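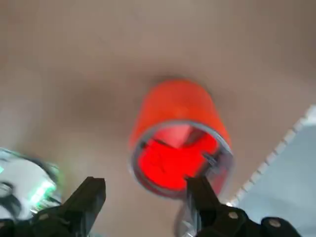 Anexo 1 — copo vermelho-alaranjado com borda transparente, sobre o tampo bege.

Chamado 3152 — Copo térmico Munda: parede colorida gira dentro da externa
Estado: resolvido
Aberto por: Pramila Goel
Atendimento: Madhu Dhillon
Categoria: louça e utensílios / copos de parede dupla

Pramila Goel, 9h16
Bom dia! Primeiro quero dizer que adoro estes copos. Compramos 34 para a copa do escritório em abril e eles deixaram a mesa do café com outra cara, todo mundo escolhe a cor antes de escolher a bebida. O problema é com o vermelho (modelo Flarkeck, o alto). A parte de dentro começou a girar em relação à de fora quando a gente segura com firmeza, e na borda ficou uma folguinha onde entra água da lavagem. Depois a água fica presa entre as duas paredes e demora dias para sair. Já tentei deixar de boca para baixo no escorredor, deitado, de pé ao sol, e nada. Tem conserto?

Madhu Dhillon, 9h41
Oi, Pramila! Que bom saber que os copos fizeram sucesso, e obrigado pelo anexo. A cor e a borda transparente batem com o Flarkeck alto, mas a folga em si eu não consigo avaliar pela imagem, então vou precisar de umas respostas:
1. O copo vai à lava-louças? Em que temperatura?
2. A folga dá a volta inteira ou fica num lado só?
3. Há algum cheiro na água que sai de lá?
4. Alguém já tentou abrir o copo?

Pramila Goel, 10h05
1. Vai sim, todo dia, na prateleira de cima. O programa é o intensivo, o painel mostra 80 graus.
2. Passei a unha em volta e ela só entra num pedaço, do tamanho de um polegar.
3. Sem cheiro.
4. Ninguém confessou :)
Ah, e acabei de testar os outros. O azul e os verdes estão firmes, mas eles quase não saem do armário, o pessoal briga mesmo é pelo vermelho.

Madhu Dhillon, 10h22
Acho que achamos! O Flarkeck aguenta lava-louças até 60 graus. No intensivo o anel de vedação que fica debaixo da borda encolhe um pouquinho a cada lavagem, e o copo mais usado é sempre o primeiro a reclamar. A parte boa é que o anel se troca e o copo desmonta sem ferramenta nenhuma. Antes de mandar peça, vamos tentar reassentar o que está aí:
- Encha uma tigela com água morna da torneira, sem ferver.
- Mergulhe só a borda, com o copo de boca para baixo, e espere 16 minutos.
- Tire, segure a parede de fora com um pano seco e gire a de dentro no sentido anti-horário até soltar.
- Escorra tudo e deixe as duas partes secando separadas até o dia seguinte.
- Confira se o anel está torcido. Se estiver, estique com os dedos e encaixe de novo com a face lisa para cima.
- Monte girando no sentido horário até sentir o clique.
Não use faca nem chave de fenda na borda, por favor. O plástico lasca fácil nesse ponto.

Pramila Goel, 11h50
Soltou!! Precisei de duas tentativas porque na primeira girei para o lado errado, mas soltou. Saiu bem mais água do que eu imaginava, e também um grão de café inteiro, que não faço ideia de como foi parar ali. O anel está torcido de um lado e meio duro. Deixei as partes na bancada, em cima de um pano, e amanhã monto.

Pramila Goel, 8h37 (dia seguinte)
Montei. Deu o clique, que som bonito! Girando com a mão, a parte de dentro não mexe mais. Enchi a pia, afundei o copo e contei até cem: entrou uma gota, uma só, bem no ponto onde o anel estava duro. Melhorou demais, mas ainda não está perfeito.

Madhu Dhillon, 9h02
Excelente resultado para um anel cansado! Essa gota é dele mesmo, silicone endurecido não volta a vedar direito. Estou enviando dois anéis novos pela Agarwal, sem custo, um para já e outro para guardar na gaveta. A montagem é igual, só passe um pano úmido no encaixe antes. Até chegarem, o copo pode ser usado normalmente — só lave à mão.

Pramila Goel, 15h20 (quatro dias depois)
Anéis recebidos, anel trocado, teste da pia repetido: nem uma gota! Já mudei o programa da máquina para o de 55 graus e colei um aviso na porta. O vermelho voltou para a mesa e sumiu em cinco minutos. Uma dúvida que me pediram para repassar: o anel serve na caneca Gukov? Temos algumas com a mesma borda.

Madhu Dhillon, 15h34
Que notícia ótima! Na Gukov não serve, o diâmetro é menor. Se alguma apresentar folga, abra um chamado novo com o modelo no título que eu separo o anel certo. Encerro este como resolvido.

Resolução registrada: anel de vedação deformado por lavagem acima da temperatura indicada. Anel substituído, vedação confirmada pela cliente.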